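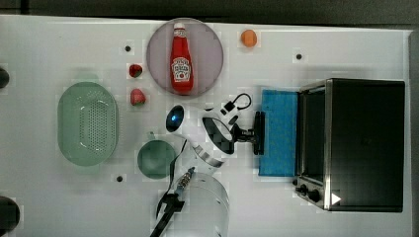 Notebook, February, 8:15 a.m.

Dye bath, second go with the madder. Yesterday's skeins dried overnight on the rack by the sink. Color is a dull brick, darker on the outside of each skein than in the middle. I tied them too tight again. Marwa Ouazzani said so when I put them in, and she was right.

Recipe as used: 600 g wool (the Custer two-ply, scoured), alum at 20 percent of fiber weight, madder at 51 percent. The odd number is what was left in the jar. Tap water, no chalk added. Held at low heat for two hours, then left in the pot to cool. 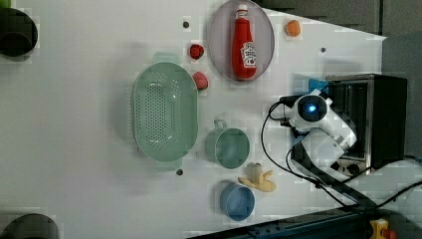
Ketchup bottle on the oval plate, white cap toward the top.

Plan for today is the same weights with looser ties, four figure-eights per skein and a finger's slack in each. Zdeňka Šťastný wants one skein pulled at the half hour so we can compare. Label it with the cotton tag, not the paper one. The paper ones came off in the mordant.

10:40. Mordant pot up to heat. The Kavent thermometer reads high next to the glass one, so I'm going by the glass one until somebody checks both in boiling water.

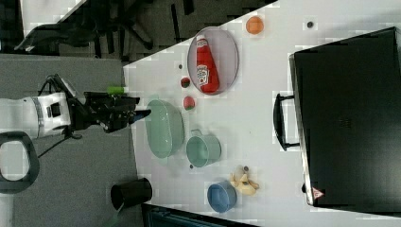 Wool went in at 11:05, wetted out first for an hour. It sank evenly this time, no dry patches floating. Stirred once every ten minutes, slowly. Some felting on the end skein from yesterday, probably from me moving it straight to a cold rinse.

1:30 p.m. Half-hour skein is a soft orange, nicer than the finished one from yesterday. Might be worth stopping early for the Hegazy order. Ask before committing.

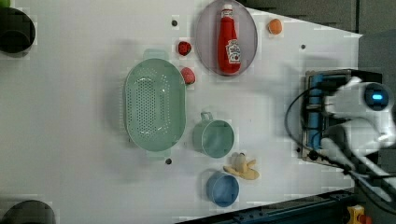

Straining the madder is still the slow part. The muslin clogs and the grit gets through into the wool anyway. I'd like to try a wide, shallow basin under the cloth, something like the green oval colander, with its rows of small round holes and a tab at each end to lift it by. Ours is deep and narrow and the sludge packs down in the bottom.

To do: reweigh the alum, order madder from Fastemgate, wash out the 2000 ml jug. Exhaust bath is saved in the lidded bucket under the bench.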